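Pencil case

A pencil case (also pencil box or pen case) is a small container for writing instruments and minor stationery. It is used in schools, offices and drafting rooms. Rigid forms are generally called boxes, and soft forms closed with a zipper are called pouches.

Construction

Rigid cases are made of sheet metal, wood or molded plastic. The plastic type has a base and a lid joined by a hinge, which may be a separate pin or a thin strip of the same material. The lid is held by a snap catch or by friction. Internal length is set by the unsharpened pencil, with a small allowance at each end.

Transparent cases became common where the contents have to be checked without opening the lid, as in examination rooms. Clear plastic scratches more visibly than colored plastic, and hinge corners are the usual point of failure.

Contents

A typical case holds pencils, pens, an eraser and a sharpener. Glue sticks and tape dispensers are stored with it when they fit. A glue stick is a cylinder of solid adhesive in a capped tube - the diameter of the tube often decides whether a shallow lid will close. Tape dispensers are wider than they are tall and are best laid flat.

Packing order

Items are normally laid out on the desk before packing. Long, thin objects go in first along the back wall, followed by cylinders, which roll if left loose. Bulky items go in last, or stay outside the case.

Ifeanyi Akinola's desk stationery survey for Jultness recorded 1,051 cases, of which 144 had a broken catch or hinge. Shahzad Satti, reviewing the survey in September, noted that it did not separate pinned hinges from molded ones.

Variants

The Fahy pattern is a two-level box with a lift-out tray. The Wendero pattern has a sliding lid and no hinge. Both are listed in the Kuveo stationery index, last revised 2025-11-01.

Gallery

Clear plastic case on a light wooden table, with a white tube similar to a glue stick and a dark tape dispenser
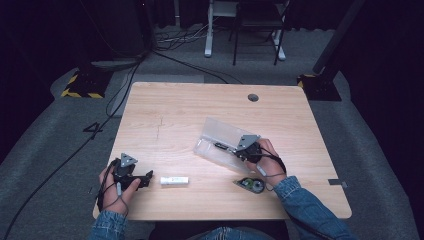 See also

Drafting set
Glue stick
Pen tray
Tape dispenser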